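Chapter 5
Learning to Pick and Place in Simulation

Most of the methods in the first part of this book were tested on real arms. From this chapter on, much of the work moves into simulation. There are practical grounds for the change. A student with one arm and one table can record a few dozen attempts in an afternoon before something slips, jams or needs tightening. A simulator will run through the night, put the blocks back where they started in an instant, and report the exact position of every object at every step.

The chapter follows one study from start to finish. It is known as the Clovden study, after the laboratory where it was set up, and its task is a plain one. An arm fixed to a table must pick up a named block and put it down at a chosen place without disturbing the other pieces. The room around the table is modelled as well, with walls, a door, a server rack and cabinets. A policy trained against a blank background tends to do badly when it meets a furnished one, and the authors wanted to deal with that early.

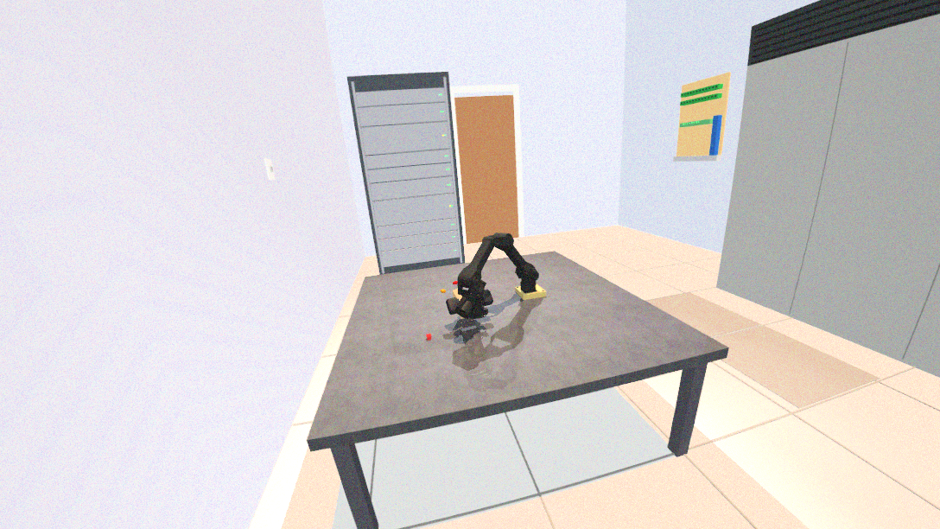
Why use such small blocks when the aim is to handle everyday objects?
Small blocks make errors easy to see and easy to score. If the gripper closes a little to one side of a cube, the cube tips or is pushed away, and the attempt counts as a failure. A large soft object would forgive the same mistake and hide it from the results.

5.1 The set-up

The simulator used throughout is Patow. It handles contact between rigid bodies and draws each view with shadows and a small amount of grain. The arm is position-controlled: at each step the policy gives a target for every joint and a target opening for the gripper, and a low-level controller does the rest. Readers who skipped the section on joint control in Chapter 2 should go back to it now, as the terms are used here without further explanation.

The policy receives two kinds of input. The first is the state of the arm, meaning its joint angles and the opening of the gripper. The second is a set of camera views. Some of these look at the table from out in the room. Another looks past the fingers towards the surface, and it carries most of the useful detail in the last part of a reach.

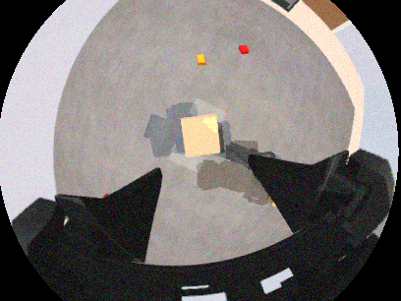 The close view has a weakness, though. The fingers can hide small pieces, and the shadow of the arm changes the apparent colour of the surface from one moment to the next. A policy that depends on this view alone can lose a block at the point where it needs it most. The views from the room are coarser but steadier, and the study feeds both kinds to the same network. Section 5.4 looks at what happens when either one is removed.

5.2 Collecting the demonstrations

The training set holds 3849 demonstrations. They were produced by a scripted planner with full knowledge of the block positions. The policy never sees those positions. It sees only the camera views and the state of the arm, and it has to learn from them what the planner was given for free.

Each demonstration follows the same order:

1. Scatter the blocks on the table, rejecting any layout in which two of them overlap.

2. Move the arm to a raised starting pose with the gripper open and clear of the surface. 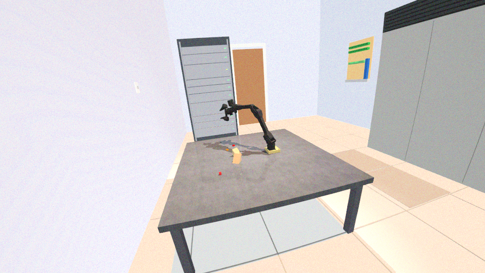 3. Choose the target block and plan a path to a point directly over it.

4. Lower the gripper, close it, and check for contact on both fingers.

5. Lift the block, carry it to the goal and release it.

Attempts that fail the contact check in step 4 are thrown away. This keeps the data clean, but it has a cost. The policy sees no examples of recovering from a poor grasp, and when it makes one of its own it often freezes or repeats the same closing movement. We return to the problem in Chapter 6, where the Butkienė correction is introduced.

5.3 What counts as success

A separate set of 254 layouts was kept back for testing. An attempt is scored as a success if the block comes to rest within 2 centimetres of the goal and no other piece has been moved by more than that distance. The second condition matters a good deal. Early versions of the policy reached the goal often enough, but swept neighbouring pieces aside on the way.

The hardest stage to judge is the carry. A block may be held between the fingers at an angle, and a small tilt at the grasp becomes a larger error when the block is set down. For this reason the scoring script records the angle of the block throughout the lift as well as its final position. 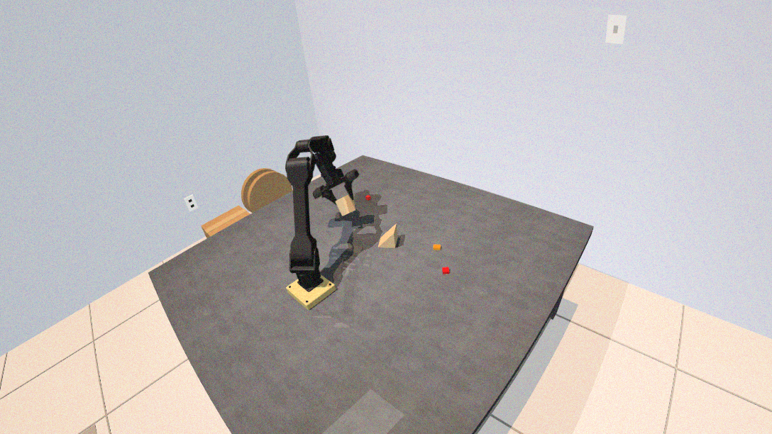 Figure 5.4 A block held above the table, tilted in line with the wrist.

Tilt is measured between the long axis of the block and the vertical. The script, called Soten, writes one value per time step and leaves it to the reader to decide how much tilt is acceptable. For stacking, even a few degrees may be too much. For dropping a block into an open tray, it hardly matters.

Before reading on, sketch the path you would expect the gripper to take from its raised pose to a block near the far edge of the table. Mark the points at which the fingers would block the close view, and keep the sketch for comparison with the recorded paths in Section 5.4.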